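Hands On With the Ramico Hand-Held Gripper Kit

Tremach has put its Ramico kit on general offer, and we've been looking forward to this one for months. It's a gripper you hold yourself: you do the job, it records how the job was done, and a robot arm can learn from it later.

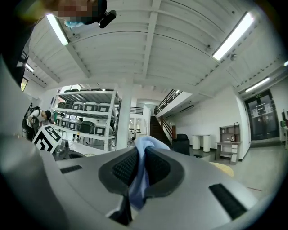
Abenezer Woldemariam wrote in as soon as he heard we were covering it, asking whether a kit like this makes sense for a small shop that doesn't own an arm yet. His feeling was that the recordings would sit on a drive for a year, and that he'd sooner put the money into the arm first and worry about teaching it afterward.

Fair point, and we went back and forth on it. Our answer is that collecting first can work very well, provided you already know which jobs you want done. You learn a lot about your own work by doing it with a gripper in your hand! Folding, for instance, is much fussier than it looks, and we changed our whole way of picking up a cloth after the first morning.

Cloth is where we'd start, by the way. A soft blue cloth crumples up nicely in the opening and you can feel right away whether you have a proper hold on it. Small rigid parts took us longer. We recorded 52 runs with cloths and 17 with parts before we felt ready to compare the two, and the cloth runs were the cleaner set by a good margin.

What we liked most was the handling. The body is smooth and rounded, the opening is lined with ribbed black rubber, and new people get the idea within a few minutes. The Abera software that comes with it is plain but quick – you can label a run, throw it out or send it on from one screen. Trimming is still clumsy. You have to set the start and end of each run by hand, and if you close the window before saving, your trims are gone (yes, we found out the hard way).

Weight is the other thing. After about 200 grasps most of us wanted a break, so plan on swapping people through the day. A wrist strap would help a lot, and Tremach says one is coming in February.

The kit is $891 with one gripper, a charger, the printed markers and a year of Abera. Extra grippers are sold separately. If you'd like to try it before you decide, the Sodville open bench has a kit out on 25th November, and you're welcome to bring your own objects – the odder the better. Write to the newsletter address if you want a slot, and tell us what you plan to pick up so we can set out the right bins.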